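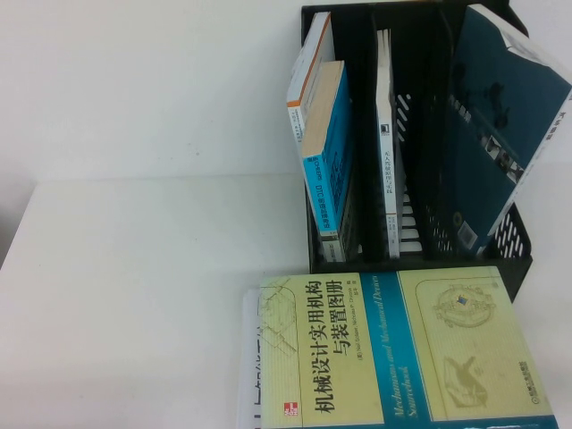
A file organizer, a paperback and some papers.

The Road to Ustari

The member for Helirdale had been speaking for eleven minutes when Abimbola Jibrin found the page she wanted. She kept her thumb on it and waited.

"The people of my district are grateful," he was saying. "They are grateful for the bridge at Dorkia, and they are grateful for the work now planned on the coast."

Someone behind her coughed. The Speaker looked at the clock over the door.

It was her first budget session. She had been elected in July, in the by-election, by 128 votes, and had been given the seat nearest the air conditioner. She wore a cardigan all day and took it off when she went outside.

"The member for Ustari," the Speaker said.

She stood up. She had written out a whole speech and her clerk had typed it, but she left it on the desk.

"I have one question on the roads vote," she said. "Page 50. There's a line for completion of the Uzor to Ustari road. I'd like the minister to tell the House when it was started."

The minister was a tall man who had been a surveyor once. He leaned over to the official next to him and the official turned some pages.

"The member will know that work on that road is at an advanced stage," the minister said.

"I drove it on Sunday to get here," she said. "I mean I drove beside it. You go through the cane."

A few people laughed on her own side, and one or two on the other.

"There's money for it in this budget," she said. "There was money for it last year and the year before. It's the same sentence each time. Only the amount changes. I'm asking who was paid."

The Speaker told her that was a second question. She said she was sorry and sat down.

The minister said he would provide an answer in writing. Then the member for Dorkia rose to talk about streetlights, and that went on until lunch.

In the corridor the minister caught up with her. He walked slowly for a tall man.

"You could have come to my office with that," he said.

"I did. I came twice."

"I wasn't told." He seemed to think about whether this was true. "It's a difficult road. The ground is bad after Uzor. We put gravel down and the river takes it."

"Then say that."

"In the House?"

"Yes."

He shook his head, though he didn't look angry. "I walked that line when I was 28," he said. "With a chain and two boys to carry the pegs. I told them to go up around the hill and they said the hill was too expensive. So they've built it by the river three times." He buttoned his jacket. "It would have been cheaper to go up around the hill."

"Is that written down anywhere?"

"My report is. If they kept it."

She asked him what year, and he told her. Then someone called him from the stairs and he went.

The library was in the basement and closed at four. The man at the counter had her fill out a slip. He was gone a long time. When he came back he had a thin gray folder tied with string, and he made her sign for it.

The report was nine pages, with a map folded at the back. The hill route was drawn in red pencil. Beside it, in small square handwriting, were the names of the villages it would pass, and one of them was her mother's. By the river the same hand had written "floods" and underlined it.

She asked for two copies of everything. The machine jammed on the map, so the man did it in quarters and taped them together for her.

The letter from the ministry came after the New Year. It was dated Jan 5, 2022, and it ran to one paragraph. It said work was at an advanced stage. It was signed by the official who had turned the pages.

She read it at the kitchen table in Ustari, with the fan on and the radio going next door. It had rained since noon. The bus from Uzor hadn't come, and up to 2,000 people on this side of the river would be waiting on it for one thing or another — mail, medicine, a daughter home from school.

She got out the taped map and spread it over the letter. Then she called her clerk and asked how many days' notice you had to give for a motion.

"Five," he said. "What should I call it?"

She looked at the red line going up around the hill.

"Just put roads," she said.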